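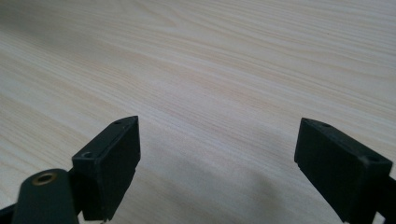
Dilruba Wickramasinghe thought it was the best thing she had seen all year, and said so on the bus before we were out of the Stasoleck car park. Her view was that a hand-held gripper makes more sense for a small shop than any arm bolted to the floor, and that the rest of us were being hard on it. I have put her opinion first because the rest of this report doesn't agree with it very much, and she asked that it be recorded.

Report on the Stasoleck open day, Grisville
Automation and Society, second-year project
Written by Jordan Catterall with notes from Ching-wen Yu and Iresha Dissanayake

1. Why we went

Our project asks whether small manufacturers in the Horkville area would get any use out of the newer kind of robot training, where a person does the job with a hand-held gripper and the recordings are used to teach a machine. Stasoleck holds an open day in May and lets student groups in if they book. We had read the company's brochure in class and most of us had questions about the word "effortless", which is in it 3 times.

Ching-wen had also written ahead asking for failure rates. The reply said these would be discussed on the day.

2. What was on offer

The open day had two parts, a talk in the front room and then demonstrations at benches in the workshop. The talk was given by Ruwan Bhattacharjee, who was friendly and didn't rush anybody. He told us that the usual way of programming an arm takes a skilled person days, and that recording a person's own movements takes an afternoon. He did not say what happens after the afternoon. When Iresha asked, he said the recordings go off for training and the length of that "depends on the task", and he moved on to a slide about bakeries.

The gripper itself is simple enough. It has two black fingers with flat pads facing each other, and you close them on whatever you want to pick up. There are screw holes in the tops of the pads and a brass-coloured insert in one of the rounded parts lower down. Iresha, who did metalwork at school, liked that. She thought it looked like something you could take apart and repair yourself, and she is probably right, although we weren't offered a screwdriver to find out.

The bench tops were pale wood and smooth, and very tidy. I mention it because of what comes in section 4.

3. The demonstration

We were shown two tasks. In the first, a staff member picked up plastic cups with the hand-held gripper and stacked them. In the second, an arm at the far bench did the same job from training. The arm stacked its cups. It was slower than the person by a fair bit, and it stopped once with a cup in the air for long enough that people started talking among themselves. Ruwan said it was "considering", which got a laugh. Afterwards Ching-wen asked what it had been doing in plain terms and was told the system had lost confidence in where the stack was. That seemed a more useful answer than the first one and I wish the talk had included more like it.

Visitors were then allowed to try the hand-held version. I found it heavier in the wrist than I expected, and my fingers were sore after a few minutes of squeezing. Dilruba had no trouble at all. She moved every cup on the bench and then moved them back. Iresha tried picking up her bus ticket and couldn't get it off the table, because the pads would not get under the edge. The staff member said flat things were "on the roadmap".

We were told that the cup task had been taught from 900 recordings. I worked on this on the way home. If each one takes a minute with setting up, that is 15 hours of a person picking up cups, for one size of cup on one sort of bench. The brochure says an afternoon. I accept that my minute is a guess, and Stasoleck may do it faster, but even at half the time it would be a very long afternoon.

4. What we asked, and what we were told

Does it work on a messy bench? The answer was yes, in principle. We asked whether we could see it, and there wasn't time. My uncle's shop has never had a bench as clean as those ones, and neither had Jayasinghe Joinery, which our class visited last term and where you could hardly find a place to put down a clipboard. If the machine has learned its job on bare pale wood, I would want to watch it work among sawdust and offcuts before I believed anything.

What does it cost? The hand-held gripper is $4000 on its own. The price of the arm, and of the training, is by quotation. Ching-wen pointed out that this makes the cheap part the only part with a price on it.

Who owns the recordings? We had two different answers from two staff members. One said the customer. The other said the customer "and the platform". Iresha has written to ask which, and we will add the reply to the appendix if it comes before the due date.

What are the failure rates? Ruwan said they vary by task. We did not get a number.

5. What we think

Dilruba's case is that everybody in the room learned to use the thing in minutes, and that no robot she has met before could claim it. I agree that it was easy to learn. Learning to hold the gripper is the human's half, though, and the open day spent nearly all its time there. The machine's half was one arm, one kind of cup and a pause that was covered with a joke.

Ching-wen is somewhere in between. She thinks the method could suit a factory that does the same job all year — packing jars, for instance — and that it is being sold to the wrong people. I'd like to see that tested as well.

For the second half of the project we plan to go back to Jayasinghe, list the jobs that are done there on an ordinary morning, and mark which of them involve picking up one known object from a clear surface. Ruwan has said he will look at the list. We have asked him to bring the arm if he can, and he is checking whether it fits in the van.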